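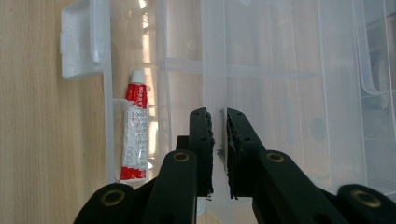
Fig. 4 - Clear storage box with the glue kept standing up

Section 4: Gluing and hanging the Danko wall clock

By now you should have the dial sanded and painted, and if you're like me you're itching to see it up on the wall. Slow down a little! I've built this kit more times than I care to admit and the glue stage is where I still mess up if I rush.

Before you start

You'll need the dial, the back ring, the movement (that's the little square motor), the hands, a damp rag and your glue. I keep my small stuff in a box with dividers so the minute hand doesn't go wandering off under the couch. The glue gets a spot of its own, cap up.

1. Put the dial face down on a towel. A folded bath towel is fine, just not a fluffy one - the fibers stick to the paint.

2. Dry fit the back ring. Line up the notch on the ring with the pencil mark you made in Section 3. If you skipped the pencil mark (I did, my first time), look for the tiny "12" stamped on the back of the dial and use that.

3. Run a thin line of glue along the groove. Thin! You want a bead about as wide as a pencil lead. Stop a little short of the center hole.

4. Press the ring down and hold it for 15 seconds, then put a heavy book on top. I use the old Cevalport parts catalog, all 2000 pages of it, and it's the best use that thing has ever had.

5. Leave it alone for 6 hours. Overnight is better if your workroom runs cold, and mine sure does in January.

Caution: Wipe off any squeeze-out right away with the damp rag. Once it sets on the Gisel paint it takes the color with it, and you'll be back at Section 2 with a brush in your hand.

Caution: Crack a window while you work, and keep the glue away from kids and pets.

Fitting the movement

6. Push the shaft through from the back, with the hanger loop pointing at 12. Put on the washer and then the brass nut. Finger tight plus a quarter turn is plenty.

7. Press on the hour hand first, pointing straight up, then the minute hand, also straight up. The second hand goes on last and just pops into the middle.

8. Turn the minute hand slowly all the way around with your finger and watch it from the side. If the hands touch, bend the upper one up a hair.

Note: If you bought the older Citside movement, the nut is a different size and there's no washer. Everything else goes the same way.

9. Put in the battery and set the time with the little wheel on the back, not by pushing the hands. The step 8 turn is okay because the battery isn't in yet.

Let it run flat on the table for an evening before you hang it. If it's losing time, try a fresh battery before you take anything apart. Hooks and wall anchors are covered in Section 5.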